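Chapter 6
Teaching the Arm Where Things Are

I'll start with a confession. When I took over the robotics club at Nelitz in August, I figured the hard bit would be building the arm. It wasn't! Two of my students, Parvaneh Alipour and Dezső Medve, had theirs bolted together and moving before I'd finished sorting the spare screws. Then we asked it to go to a spot on the table, and it went to a completely different spot, very confidently.

So this chapter is all about positions. You'll need your arm, a big sheet of white paper, a pencil and something small to aim for (a die is perfect). 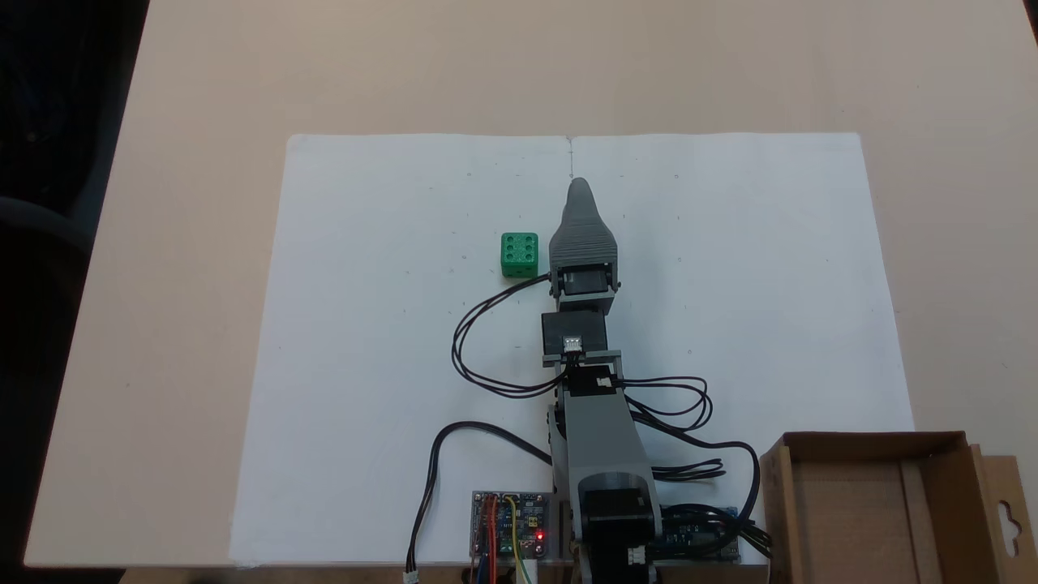
Pencil marks are cheap, and you should make plenty of them. Send the arm to a pose, mark the paper under the tip, write the servo angles in your notebook, then do it again somewhere else. We aimed for 40 points on our first go. It's slow work, and your neighbour will bump the table at least once, so tape the paper down if you can.

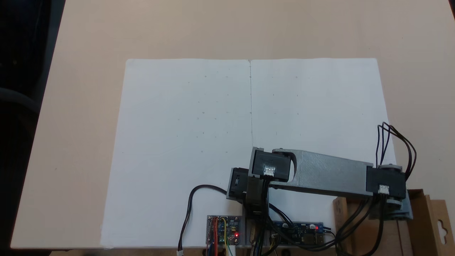
Once you've got a decent spread of points, you can start asking the question Dezső asked me: if I know the angles, can I work out the spot without moving anything? Yes, you can, and the maths is mostly triangles you've already met. Going the other way, from the spot back to the angles, is trickier, and we'll leave it for section 6.2.

Before we get to any of that, grab a ruler and measure each link of your arm, centre to centre between the joints.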